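Terrazzo

Terrazzo is a floor (and sometimes a wall, a stair or a countertop) made by setting chips of stone or glass into a binder and then grinding the whole thing flat until it shines. I've been in love with it since I was a kid sliding around my grandmother's hallway in socks, so you'll have to forgive me if this entry gets a little gushy in places. I'll try to keep the facts and the fondness apart!

The word is Italian and comes from terrazza, a terrace. The usual story is that workers in and near Venice took the leftover marble bits from fancier jobs, pressed them into clay outside their own homes, and rubbed the surface smooth with a heavy stone on a long handle. Goat's milk comes up in nearly every telling as the thing they sealed it with. I can't swear to the goat's milk, but I've heard it from so many floor people that leaving it out would feel rude.

How it's made

The old way goes like this. You start with a solid base, usually concrete. On top goes a bed of sand and cement, and into that you set thin metal strips, which divide the floor into panels and give it somewhere to move when the building shifts. Then comes the topping, a mix of cement and chips, and more chips get sprinkled over it by hand and rolled in. After it cures you grind it, fill the tiny holes with grout, grind it again with something finer, and polish.

Newer floors mostly use epoxy in place of cement. It goes on much thinner, it cures faster, and you can tint it pretty much any color you like. The trade-off is that epoxy doesn't care for strong sunlight or for damp coming up from below, so outdoor work still tends to be cement. I learned this the annoying way, by pouring a small epoxy tabletop and leaving it on the porch from spring until November. It went the color of weak tea.

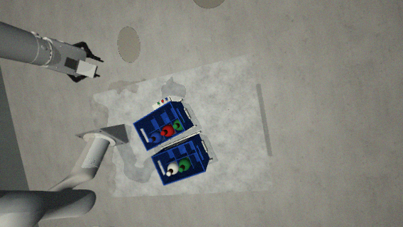 Chip size changes the look more than anything else does. Small chips give you that salt-and-pepper floor you remember from school. Bigger ones get you into what's called Venetian terrazzo, and the topping has to be thicker to hold them. Palladiana is the wild cousin: big broken slabs of marble laid by hand like a puzzle, with ordinary terrazzo filling the gaps. Rustic terrazzo isn't ground flat at all, and you'll find it around pools and on outdoor steps where people need some grip.

People who worked on it

My own corner of this subject is a small one. Yannick Ferrand ran a workshop called Sundetti that I visited more times than was polite, and he kept every sample he ever poured. There were 209 of them on the wall when I first went, each one a square the size of a coaster with the recipe penciled on the back. By my last visit he was up to 267 and had started on the ceiling beams. His favorite was a plain gray with a few green chips in it, for a train station job that fell through. Mine was a pink one he hated.

Định Đồng, who learned the trade with him, later went into repair work, and I think that's the harder job by a mile. Matching a patch to an old floor means finding the same stone, crushing it to the same size, and getting the binder to look like it has been walked on for decades. One lobby, in the old Inora building, took 3,634 chips set one at a time with tweezers. I asked if that was fun and got a very long look.

Care

Mop it with plain water and a neutral cleaner, and dry it if you can be bothered. Keep vinegar and lemon well away from it! Acid eats marble and cement both, and the dull spots it leaves have to be ground out. Skip the wax too, unless you enjoy stripping wax. A good penetrating sealer is plenty for a cement floor, and epoxy ones have so few pores that they need even less help.

Cracks usually start in the slab underneath and come up through the topping, so filling them from above only works for a while. If a crack runs along a metal strip, the floor is moving where it was meant to, and I'd leave it alone unless it starts catching your broom.

See also: mosaic, scagliola, concrete polishing, pebble floors.

Last revised 2022-02-26.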